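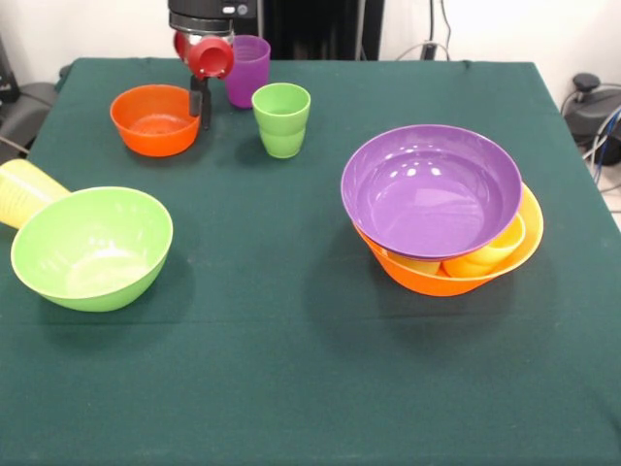
Plastic bowls and cups on the green cloth. Red, orange, purple, green, yellow

Storing coloured plastic bowls and cups - nest everything or keep separate?
Asked by Kanokwan Phuthong, 6/7/21
Category: Kitchen and Dining

Hi all, quick one, typing this between loads of washing so sorry for the mess.

I look after the cups and bowls for our kids lunch group. Bright plastic stuff, bowls in two or three sizes and cups in every colour going. Picked up in dribs and drabs since May, so nothing is a proper set. Some of the bowls sit inside each other nicely. The cups are the pain. Some have a ribbed bit near the bottom, one of the greens has a fat lower half and goes narrow-ish then wide again at the top. Wont stack with anything.

What I have to work with is one shelf in a Rarkis cupboard and one lidded tub. That's it. Shelf is deep but not tall.

Questions:
- do I nest the lot (cups inside bowls inside bigger bowls) or keep cups and bowls apart?
- two of the cups got jammed together last month and I had to really fight them. How do I stop that, and how do I get them apart if it happens again?
- is it worth sorting by colour? The kids DO care about colour. There are tears over the purple one.
- the green cloth goes on the table each time, does that live in the tub with them or somewhere else? It's a felty feeling thing and gets a crease across the middle whatever I do

No budget to speak of. Please don't tell me to buy matching ones, I know.

Thanks
Kanokwan

3 answers

Answer from Samran Sriwong
Marked helpful by 10 people

Did the cups and bowls for a playgroup for 4 years so I have opinions.

Bowls: nest, biggest on the bottom, always. Shelf not tub. If a bowl is nearly the same size as the one under it don't force it, start a second stack. Two short stacks beat one wobbly one and the kids can get at them.

Cups: do not stack if they're different shapes. Cups that were made to go together have a little ledge so they stop before they grip. Mixed ones don't, they just wedge. Stand them up loose inside the top bowl if they fit, or lay them on their sides in the tub. Your fat-bottomed green one will never stack so give up on it, put it on its own at the end.

Stuck cups. Stand the bottom one in warm water (not boiling, you'll warp it), cold water in the top one, wait a minute, twist. Don't pull straight. If that does nothing, a drop of dish soap round the rim and leave it a while, then twist again. Never a knife. I've gouged one that way and the scratch held gunk forever.

Dry them completely before nesting. I mean really dry, turn them over on a rack overnight. Damp bowls nested in a closed cupboard smell like a wet dog by the end of the week and you have to wash the lot again before anyone can eat. Learnt this the hard way at Kaewmanee hall, a full day of rewashing.

Sorting by colour, I wouldn't. Sort by size. You'll spend your life at it otherwise. For the fights we just had a rule, whichever cup you're handed is your cup. Took a couple of weeks. One kid held out till the end of term.

Cloth: not in the tub. Any crumbs on it end up in the cups. Roll it instead of folding, round a cardboard tube from wrapping paper, and your crease will mostly go. Shake it outside first obviously.

Edit: someone messaged asking about the tub, mine was a Mimau one with clips. Any tub with a lid is fine.

Comment from Kanokwan Phuthong
This is great thank you. Never thought of rolling it. What about the crease that's already in there, can I iron it?

Comment from Samran Sriwong
Depends what its made of. Check the tag, and if there's no tag try low heat on a corner with a tea towel over the top. Some of that felty stuff melts. Hanging it over a door overnight got most of mine out, no iron needed.

Answer from oltel_mum
Marked helpful by 4 people

Agree with most of that but I DO sort by colour, and it was quicker for us. Every kid has a colour, cup and bowl the same, one cup in one bowl, done. Set the table in two minutes and you can see right away if something's missing. Only works if you have enough of each colour tho, and if yours came in dribs and drabs you might have one purple cup and no purple bowl. So maybe not.

Also a bit of paper towel between bowls stops them gripping and soaks up any drips. We reuse the same bits for ages.

Oh and keep them off the top shelf if the sun gets in there. Ours went pale on one side.

Comment from Kanokwan Phuthong
Yeah not enough of each for that sadly. Will try the paper towel

Answer from grebe900
Marked helpful by 0 people

just chuck them all in the tub. they're plastic. ours have been dropped 1,000 times and they're fine

Comment from oltel_mum
She said they jam together, did you read it

Comment from grebe900
then give the tub a shake

Update from Kanokwan Phuthong
Went with bowls nested on the shelf, two stacks, paper towel between. Cups on their sides in the tub. Cloth is rolled up on a tube behind the door. Had one pair stuck again before I got to it, the warm water thing worked on the second go. Still haven't fixed the purple cup problem, going to try the you-get-what-you-get rule next time, wish me luck. Leaving this open a bit longer in case anyone has a trick for getting tomato stain out of the pale yellow ones, vinegar did nothing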